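Questions I get asked about the flat in Brurau

Do you really let it out yourself?
Yes! I'm Gertraud, I live two streets away and I answer all the messages, usually before 7 in the evening.

How do I get there?
Take the bus to Tanner and walk up past the bakery. Drivers can park behind number 448, but the lane is narrow, so go slowly.

Can I bring my dog?
One dog is fine, two if they're small (ask me first). I leave an old blanket in the hall cupboard for muddy paws.

What about the wardrobe?
I get this one a lot from people staying a month or more. There isn't a built-in one, but there's plenty of room for coats and shirts, and spare hangers are under the bed.
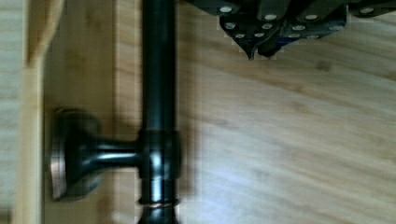 Black rod and round flange, against the wood.

Is there wifi?
There is, and it's quick enough for film nights. The code is 1315 with my surname after it - Stöckli, without the dots.

When are you closed?
All of October. I go and stay with my friend Sânziana and do no washing at all.

Can I check out late?
If no one's coming in after you, stay till 2 and have lunch on the balcony.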